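About Kofler Kitchen School

Kofler Kitchen School is a small cooking school in Greltport. We teach adults how to cook at home, and how to keep a home kitchen in good order. We started with one room, two stoves and a table borrowed from a neighbor. Today we have two rooms on Flasov Street, and up to 300 people come through our courses in a year.

Most of our students did not learn cooking from their parents. Some have moved to a first apartment, some have lived alone for the first time after many years, and a few are good cooks who want company. We do not ask for any experience. Please bring an apron and shoes that are closed in front.

How a course works

The basic course has seven evenings, always on Thursday, and begins at half past six. A group is never larger than 20. In the first evening we do not cook anything difficult. We make a soup and a simple dough, and we learn where the things are. It sounds slow, but people who know where the bowls are kept become calm cooks.

After that come vegetables, eggs, rice and pasta, bread, one evening of sauces, and a dinner which the group plans by itself. The recipes are collected in a booklet of 37 pages. We wrote it ourselves and we correct it every November, when former students send us their notes in the margins — the page about dumplings has changed the most.

Our second house

In Preltden we have a smaller kitchen for short courses on Saturday mornings. It is on the ground floor, near the bus stop, and it suits people who cannot manage stairs. The teachers go between both houses, so the teaching is the same. Only the ovens are different, and the one in Preltden is faster.

The washing up belongs to the lesson

In every course the last half hour is for washing, drying and putting away. We do it together, teachers also. Former students tell us that this half hour changed their kitchen at home more than the recipes did.

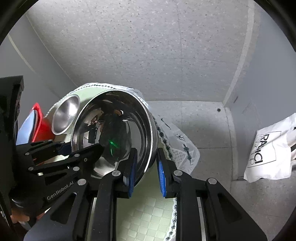
OUR KITCHENS

We cook with plain equipment. The mixing bowls are stainless steel, large ones and smaller ones, and there are plastic basins for rinsing salad and for carrying peels. A steel bowl is easy to wash, and it does not break when it falls, only makes a big noise.

We also like a kitchen to look a little like a home. For this reason you will find a cloth with a lace edge and small black flowers near the bowls.

Each student receives a place at the work table and a hook for the apron. Knives stay in the school. If you prefer your own knife, you may bring it, but please wrap it well for the way.

Visiting us

You are welcome to look at the rooms before you decide for a course. Come on a Thursday, half an hour before the lesson, and ring the lower bell. We usually have tea ready.

Recent from the school
Bread evening: three flours compared
What to do with old dish towels
New dates for Preltden
Corrections to the recipe booklet
Soup for a large family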